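2025年4月18日

**Kendwood、布製品向け把持キット「Dunda」の提供を開始　リネン工程の自動化を支援**

Kendwoodは、タオルやシーツなどの布製品を扱う事業者を対象とした二指グリッパーキット「Dunda」の受注を開始したと発表した。既設の協働ロボットアームの先端に取り付けて使用するもので、クリーニング工場、宿泊施設のリネン室、介護施設向けの洗濯受託業者などへの導入を見込む。

キットは、グリッパー本体、交換用の指先部品、手首側に装着する小型カメラ、制御ソフトウェアで構成される。本体の質量は700グラムで、取り付けには同社が別途用意する変換プレートを用いる。対応するアームの一覧は、販売を担当するMoncrieffの窓口で配布している。

布は持ち上げるたびに形が変わり、金属部品や箱を対象とした従来の把持手法をそのまま適用することが難しい。特にタオル地は表面のループに指先が引っかかりやすく、二枚を同時につかむ、縁を取り逃がすといった失敗が課題とされてきた。Dundaでは、布の面ではなく縫い返しのある縁を優先して探し、二本の指で挟み取る方式を採用した。挟む力は布の厚みに応じて段階的に設定でき、運用担当者が現場の端末から変更することができる。

同社は3月、リネン類の受託処理を手がけるKeltecの親会社Kelteckの作業場において、事前評価を実施した。評価にはフェイスタオル、バスタオル、浴用マットなど392点を使用し、縁の把持、持ち上げ、作業面への引き出しまでを一連の動作として確認した。折り畳みの工程は今回の評価対象に含まれていない。

手首側のカメラから見た把持作業では、水色のタオル地の縁が二本の指の間に挟まれている。

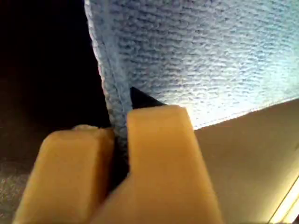 Kelteckからは、縁さえ確実に取れれば後工程の人員配置を見直す余地があるとの評価が寄せられた。一方で、柔軟剤を多く使用した品目では指先部品の清掃頻度が増えるとして、保守手順書に清掃間隔の目安を明記するよう求める意見も示された。また、作業者が同じ台で仕分けを行う時間帯については、アームの速度を自動的に下げる設定を標準にしてほしいとの要望があった。

Kendwoodはこれらの指摘を受け、手順書の改訂版を初回出荷分から同梱する。速度設定については、次回のソフトウェア更新で対応する方針である。更新は保守契約の範囲内で提供され、追加の費用は発生しない。

提供形態は買い取りと月額利用の二種類とし、月額利用の最低契約期間は12か月とする。導入を検討する事業者には、実際に使用している布製品を預かって把持の可否を確認する事前試験を、約30日の期間で受け付ける。試験の結果は書面で通知し、把持が困難と判断された品目については、その理由と代替となる指先部品の有無を併せて報告する。初回の出荷は44台を予定しており、申し込みが予定数を上回った場合は、事前試験を終えた事業者から順に納入する。

価格は構成により異なるため、個別見積もりとなる。申し込みおよび事前試験に関する問い合わせは、Moncrieffの法人窓口で受け付けている。なお、防水仕様の指先部品は開発中で、提供時期は未定である。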